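Section 4: Moving Undovow to Another Computer

Follow this section if you are replacing the office computer that holds your Undovow records, or if the old one is going in for service and you need to keep booking appointments on a different machine. If you only want a second computer to look at the same schedule, see Adding a Workstation in the next section.

Before you start

You will need:
- the Undovow license code (printed on the welcome letter, starts with UV)
- the administrator password
- a USB drive or network folder with at least 50 GB free
- the same version of Undovow on both computers

To check the version, open Help and then About This Program. If the two numbers do not match, update the older one first. A backup made in a newer version will not open in an older one.

Offices with fewer than 300 client records can usually finish the move over lunch. If you store scanned forms or photos with your records, start after closing.

Make the backup

1. Ask everyone to sign out of Undovow. Anyone still signed in is listed at the bottom of the Users screen.

2. On the old computer, sign in as administrator.

3. Open Tools, then Backup, then Full Backup. Do not choose Daily Backup. The daily file leaves out letter templates and price lists.

4. Choose the USB drive or network folder and click Start.

5. Wait for the message "Backup complete." The progress bar often stops at 88 percent while attachments are being packed. Leave it alone.

6. Click Verify. If verification fails, delete the file and repeat from step 3 using a different drive.

CAUTION: Do not enter new appointments on the old computer after the backup has been made. They will not be carried over, and the two schedules cannot be merged later.

Release the license

The license covers one main computer at a time.

1. On the old computer, open Tools, then License.

2. Click Release. The window closes and Undovow goes into read-only mode. You can still view and print.

Note: If the old computer will not start, the license cannot be released this way. Call support with your license code and we will release it from our end. You can restore from your most recent full backup in the meantime - the program runs for 4 days without a license.

Restore on the new computer

1. Install Undovow and choose Main Computer when asked.

2. At the welcome screen click Restore From Backup. Do not create a new office. If you already did, uninstall and begin again.

3. Select the backup file and enter the administrator password from the old computer.

4. Enter the license code when asked.

5. When the sign-in screen appears, sign in and open today's schedule. Compare it with the old computer, along with one or two client records you know well.

Connect printers and add-ons

Printers are not part of the backup. Set them up in Windows first, then pick them again under Tools, Printing. Label printers need their own paper size, so print a single test label before the front desk opens.

If you use the Lorent card reader, unplug it from the old computer, plug it into the new one, and run Find Reader. Prirlow text reminders start again without any changes, but check that the computer's clock and time zone are right. A wrong time zone is the most common cause of reminders going out at 3 a.m.

Custom forms made with Ondrejka Forms are restored with your records. The fonts are not. If a form prints with odd spacing, install the missing font and restart Undovow.

Retiring the old computer

Keep the old computer as it is until you have completed one month-end report on the new one. After that, uninstall Undovow and erase the drive before the computer is sold, recycled, or taken apart for its parts.

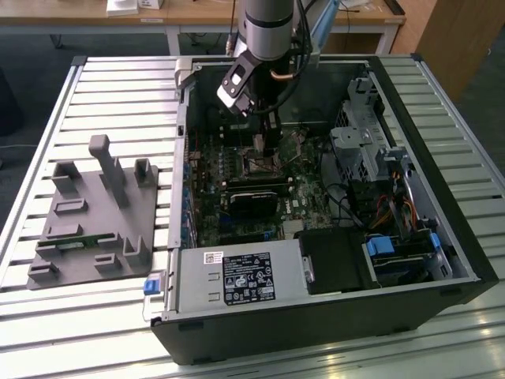 Store the full backup file somewhere away from the office. Set up a new backup schedule on the new computer as well, under Tools, Backup, Schedule - the old schedule points to a folder that may no longer exist.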